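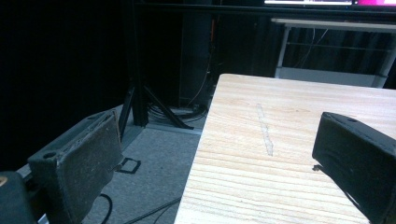 I caught Araba Dramani at 4 in the afternoon, between a fitting and a nap she swore she was going to take (she didn't!). She walked 33 shows last season, and I wanted to know how anyone's skin survives that.

"Mine doesn't," she laughed. "I wash it, I put cream on, I go to bed. My makeup artist, Hala Ouazzani, keeps yelling at me about sunscreen."

And food? She loves her mom's peanut stew and won't hear a word against it. "I tried skipping dinner when I was nineteen and I was so mean to everybody." She's back on the runway in December, for Haddadin.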